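From: Milagros Quiambao
To: Taltanari knitwear and sewing list
Subject: Re: [taltanari] Thermal base layers going baggy at the knee
Date: 27 January 2023

Otakar Lukáč wrote:
> I bought two pairs of the Rostberg merino leggings before Christmas,
> one for me and one for my wife. Hers are fine. Mine have gone loose
> at the knee and the waistband rolls over when I sit down. I have
> washed them on the wool cycle every time, with the proper liquid,
> and dried them on the rack over the bath.
>
> Is this a bad pair or is it what merino does? I took the size the
> chart gave me. I am also wondering if I can put new elastic in the
> waist without taking the whole thing apart. I have a sewing machine
> but no overlocker.
>
> Otakar

Otakar,

I have the same leggings in the older colour and have had them apart, so I can answer most of this.

The knee first. All fine merino jersey bags a bit at the knee if there is no elastane in it. The older Rostberg ones had some elastane and the label said so. Have a look at the care label in the left side seam of yours. If it says all wool, then the bagging is the cloth and you have not done anything wrong. A wash pulls most of it back in. If it doesn't come back after a wash, the leggings are too short in the leg for you, and the knee is being dragged every time you bend. My brother had that with a different make and going up a size cured it, although the waist was then too big.

Your wife's may be fine simply through being longer on her. The size chart goes by waist and hip only. There is nothing on it for inside leg, and I wrote to the shop about that in March and had a polite answer and no change to the chart.

For drying, the rack is all right but lay them flat across it. If they hang from the waistband with the water still in them, the weight goes down the leg and that stretches the knee and the elastic together. I roll mine in a towel and stand on it first.

Now the waistband. You can do it on an ordinary machine. The elastic on these is in a folded casing and is not sewn through, except at the centre back where there is one short row of stitching. This is what I did:

1. Unpick the row at the centre back and then 3 inches of the casing seam on the inside. Use a small seam ripper and go slowly, the thread is close in colour to the cloth and it is easy to nick the jersey.

2. Pull out a loop of the old elastic, cut it, and pin the new elastic to one end before you draw the old one out. That way you never have to thread it through with a safety pin. I used Koubek knitted elastic, the soft kind, in the 40 mm width. The original is narrower and I think that is why it rolls.

3. Try them on with the new elastic pinned and sit down in them. Stand up again. If it rolls, it is either too tight or too narrow for the casing. It should lie flat with the ends overlapping by a thumb's width.

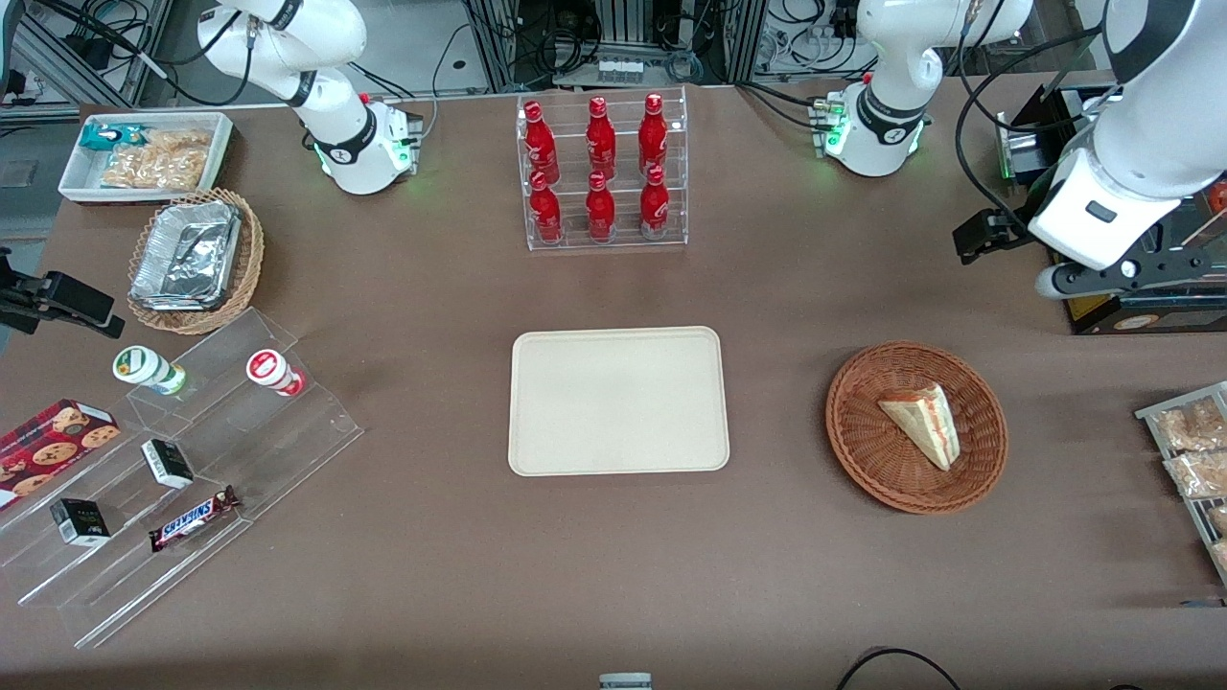 4. Sew the overlap with a zigzag, going over it two or three times, and let it slip back into the casing. Stretch the waist all the way out a few times so that the gathers even up.

5. Close the casing with a narrow zigzag or the stretch stitch if your machine has one, and a ballpoint needle. A straight stitch will pop the first time you pull them on. Put the short row back at the centre back so the elastic can't twist.

Check that the wider elastic will go in before you cut anything. On my pair it fitted with a little room to spare. Thirumalai Alva has the newer colour and told me the casing on his is tighter, so measure yours. If it won't go, use the same width as the original but in a firmer elastic.

I would not bother taking in the knee. I tried it on an old pair with a dart at the back and it left a ridge that I could feel under trousers all day.

As for whether it is a bad pair, I would write to them anyway. A waistband should last longer than a few weeks. Send a photo of it rolled over and keep the receipt. They may ask you to post the leggings back, so do that before you unpick anything, or they will say you have altered them. If you end up buying again, the Dellgate ones are heavier and scratchier, but the waist is a double layer of the same knit with no elastic showing – they have not moved on me in two winters. I wear them for walking and keep the Rostberg pair for indoors.

One more thing on washing. The wool cycle on some machines still spins quite hard at the end. Ours can be turned down separately and I do that for anything knitted.

I have most of a roll of the Koubek elastic left if you want a length of it. Send me your address off list.

Milagros

Taltanari list | Contact the list owner | Archive by thread | Back to top

Comments on this message (3)

Ľubica Holub
Pinning the new elastic to the old one worked very well, thank you. I did it on a pair of children's pyjamas. The pin came undone halfway the first time, so I tacked the ends together with a few hand stitches instead.

Kristýna Kubíček
I would add that the Dellgate ones come up long. I am short and have a good deal of spare at the ankle, which goes under my socks. The waist is as Milagros says.

Otakar Lukáč
Label says all wool. I have written to the shop and will leave the seam ripper in the drawer until they reply. Milagros, I have sent you my address.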